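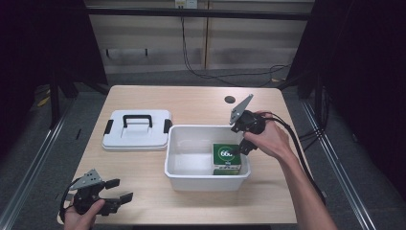
Can a robot do my chores yet?
A few of them, slowly, if the house is arranged to suit it and somebody stays nearby. If you're picturing a machine that walks in at 8 in the morning and clears up after your kids, keep your money for now.

What about the videos?
Watch for the speed label in the corner, and for cuts. A clip of one shirt being folded tells you it happened once. Ask how many tries came before it and who was holding the controls. When a seller won't answer, I assume the worst.

Is putting things away in a bin really hard?
Harder than it looks. Setting a small box down in an open bin is the easy half. Then comes the lid, which has to sit square, and latches, which want a push in the right spot. You do all that by feel while talking to someone. Most arms I've seen do it by sight and give up when the lid tips.

Don't they learn from people now?
They do, and I think it's the most sensible idea going. Someone does the chore by hand with grippers like the robot's, over and over, and the software copies. Vavuretti says its tidying model was trained on 1,304 runs. Fine, but how many kitchens? A lot of practice at one table makes you good at that table.

Are shops and warehouses any further along?
Yes, where the parts are the same all day. Lamduan Kamolrat runs packing at Olvera and gave a Zuludel arm a fair trial in February. It packed 227 orders in a shift — her slower packers do that before lunch — and stopped whenever a carton came in dented. She kept it for one product line.

Should I put down a deposit?
I wouldn't. Brustwood wants 50 percent up front with no ship date. Ask for 30 minutes with the machine in your own home, with your own clutter.

When will you change your mind?
When one works in a house its makers have never visited.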